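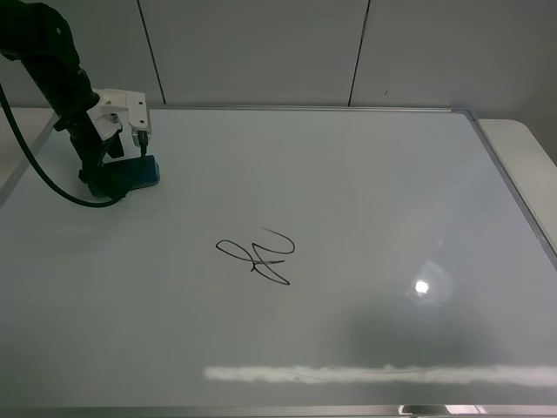
Hestari wrote in under our July roundup to say that a refillable Advent calendar is a waste of money if the drawers jam by the second week, and asked whether the Rilter unit had the same fault as the older Plostcombe. It does not, at least after one full season and a bench check in August.

Home | Reviews | Seasonal | Storage | Contact

Reading time: 2 minutes

The Rilter is a refillable Advent calendar with 24 drawers in a single upright cabinet. Drawers 1 to 23 share one size. Drawer 24 is double width and sits at the base. Each of the small drawers takes 31 grams of wrapped chocolate before the lid of the packet begins to catch on the rail above. Anything taller than a walnut in its shell should go in drawer 24.

Runners are the main change from the Plostcombe, which relied on bare wood sliding on bare wood and swelled in a humid December. The Rilter uses a waxed hardwood strip on each side. I cycled drawer 7 through 200 openings and drawer 24 through 100, both loaded. Drawer 7 showed light polishing on the left strip and no change in pull. Drawer 24 developed a slight rack when opened from one side of the handle. Pulling from the centre corrects it.

Numbering is by printed discs pressed into a recess. Discs 9 and 16 were loose on arrival and needed a dab of PVA. The discs are interchangeable, so the drawers can be put in scrambled order, as most households seem to prefer. Households that keep the feast of St. Lucy or the twelve days after Christmas may want spares, and Rilter sells blanks in a separate bag. The blanks are a slightly warmer colour than the numbered set. It shows.

The cabinet is stable on a mantel or sideboard. It isn't suitable for hanging - there is no keyhole plate, and the back panel is too thin to take one. The Hrynyshyn calendar remains the better choice for a wall, although its fabric pockets sag under anything heavier than a mandarin.

Finish is a matte red stain over a pale timber. It marks if candle wax is scraped off with a blade. Warm water and a cloth lifted the wax with no loss of colour. The stain inside the drawers is thinner, and unwrapped lollies should not be left in contact with it.

Storage for the other eleven months is less well considered. The supplied carton does not reclose after the first opening, and the drawers slide out freely when the cabinet is tipped. A strip of painter's tape down each column holds them. A locking bar would be an improvement at this price.

Assembly took one evening and needed a Phillips screwdriver. Two screws were left over, and the instructions list them as spares.

Recommended for shelf use. Buyers who already own a Plostcombe could wax the runners first and see how it behaves through one December.

Home | Reviews | Seasonal | Storage | Contact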